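Vicente Navarrete and the long way around Limside

Vicente Navarrete has walked every street in Limside, and he has the pencil marks to prove it. His map takes up most of the kitchen wall: 360 streets, alleys and stairways, each one colored in on the evening he finished it. It took him 11 months, mostly after supper, and he would start over tomorrow if his knees agreed.

"I'd lived here half my life and I knew maybe six roads," he says, already pulling a second notebook off the shelf. "The one to work, the one to the bakery, the one to my sister's. Then one night in January the bridge was closed and I had to go home through Moncrieff. I came around a corner and there was a whole row of houses with painted doors, and a little canal behind them! Ten minutes from my own bed. I couldn't sleep, I was so annoyed at myself."

He bought a paper map the next morning and began at the north end. The rules were loose. A street counted once he had gone from one end to the other on foot, and dead ends counted double in his heart, if not on the map (he loves a dead end). Rain was fine. Ice was not. 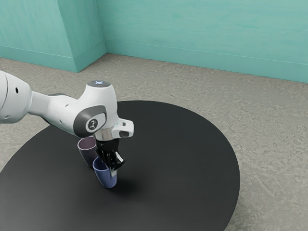

What do you carry on a walk?

"A pencil, a folded piece of the map, water and a sandwich. I used to bring a big backpack, with a spare sweater and a guidebook and I don't know what else, and I came home with a sore back and never opened it."

The notebooks are a pleasure to leaf through. One page lists the names of house cats. Another is all mailboxes. The Bokside pages are the thickest, full of stairways, 149 steps on the longest of them, which he climbed twice because he lost count near the top.

"Bokside is wonderful, go there at seven in the morning," he says. "The bread is coming out and everybody's in slippers. A woman leaned out of a window and asked if I was lost. I said no, I'm just walking all the streets, and she said, well, you missed one, and pointed behind me. She was right! It wasn't even on my map. I drew it in myself."

He is less patient with the ring road, which he did in one go on a gray afternoon with trucks going by. "It's a street, so I walked it. I won't be sending anybody there."

Now he has his eye on Clikard, across the river, where he has been only by bus. The new map is still rolled up in its tube beside the fridge. He plans to begin at the ferry landing and work uphill, with his sister along for the flat parts.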